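Gillies Public Library
Thread: changes to borrowing and room use for the fall term. Please read through to the end before contacting the front desk.
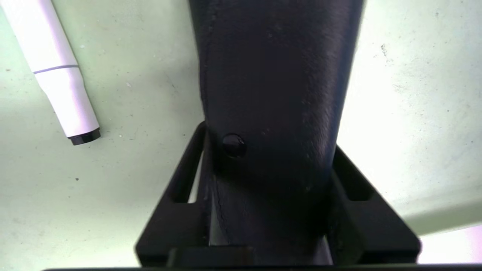

Pale mint green tabletop, seen from above.

August 6, 2022

1/ The library's revised borrowing rules take effect at the end of this month. They apply to all cardholders, including those who registered at the Girnura branch before it merged with ours.

2/ Standard loans remain at three weeks. Each item may now be renewed 2 times, provided no other reader has placed a hold. Renewals can be made online, by phone, or in person.

3/ Overdue fines on children's and young adult books are ended. Existing balances on those items will be cleared from accounts automatically. No form is needed.

4/ Fines on adult fiction and nonfiction continue at the present rate. An account is blocked once it owes more than ten dollars. Cardholders who cannot pay in full may ask for a payment plan at either desk.

5/ The local history collection has been recataloged. The project covered 194 boxes of letters, maps, and town records, among them the Cliretti family papers. Thaddeus Yazzie, our archivist, is the contact for research requests.

6/ Archive visits are by appointment on weekday afternoons. Please bring a pencil and leave bags in the lockers by the stairs. Pens, food, and drinks are not allowed in the archive.

7/ Study rooms may be reserved for up to 60 minutes per person per day. A room not claimed within ten minutes of the start time will be offered to the next reader in line. Groups may not combine individual bookings.

8/ The interlibrary loan program now includes Isuvero County, which brings the number of partner libraries to 39. Delivery normally takes one to two weeks. Reference works and bound newspapers are excluded.

9/ Large print readers have asked for a wider choice of mysteries and biographies. New titles have been ordered and will be shelved on the ground floor, opposite the elevator, as they arrive.

10/ Printed copies of the full rules are available at both desks in English and Spanish. A large print version may be requested by mail.

11/ Written comments should be addressed to Reginald Lindqvist, Director, and are accepted through the end of August. Replies to this thread are not monitored.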